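Folding shorts, and other things sold to us as a system

Hongjun Zou would like me to stop folding in half. We have been talking for ten minutes in a flat above a dry cleaner's in Trultthorpe, and I have already been corrected twice, once for the way I hold a T-shirt and once for calling what she does tidying.

"Tidying is moving things out of sight," she says. "I teach people to put clothes away so that they can find them again."

Her course is called Grirau. It costs £90 for two evenings, and 252 people have taken it since she started last November. I had come expecting to dislike it. There is a whole trade now in telling grown adults how to run a sock drawer, and most of it seems to me to be common sense with a booking fee.

I put this to her. She doesn't seem offended.

"Yes, it's common sense. So is cooking an egg. People still do it badly."

What she has against folding in half is the waistband. Elastic, she says, won't lie flat, and a pair of shorts with a gathered waist will spring open the moment you let go. Her answer is to lay them on the bed, pull the waistband straight from corner to corner, smooth the legs downwards and only then fold, in thirds, with the elastic on the inside. She does it while she talks. It takes her a few seconds. It takes me three goes, and mine still look like something pushed under a door.

Why the bed and not a table? "A bed is big, and the cloth doesn't slide about. Also you want to go to sleep, so you will finish."

Zeyu Shao, who took the course in the spring and now helps to run it, is less strict. He admits that he hangs most of his own clothes up. "Pyjama shorts I fold, because they look silly on a hanger. Jeans, I don't care. Don't write that down."

He is also more willing to talk about the money. Grirau sells a set of drawer dividers, made by a small firm called Imus, for £175. I ask whether a shoebox would do the same job. There is a pause.

"For most drawers, yes," he says.

Zou disagrees, at some length. Shoeboxes bow at the sides, she says, and people never have enough of the same size. I have been using shoeboxes for years and hadn't noticed, but I went home and looked, and one of them has bowed a bit.

She learned to fold from an aunt who worked at the Fang laundry, where sheets came first and small things were left until last. I ask if the aunt approves of the course.

"She thinks it's mad that anyone pays," says Zou. "She's asked me for a discount on the dividers, though."

I refolded four pairs of shorts that evening. Two had come undone by morning.
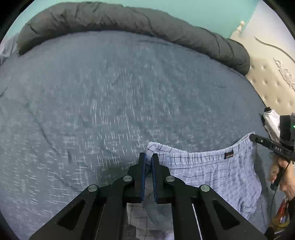

Checked shorts with a gathered waist, on the bed.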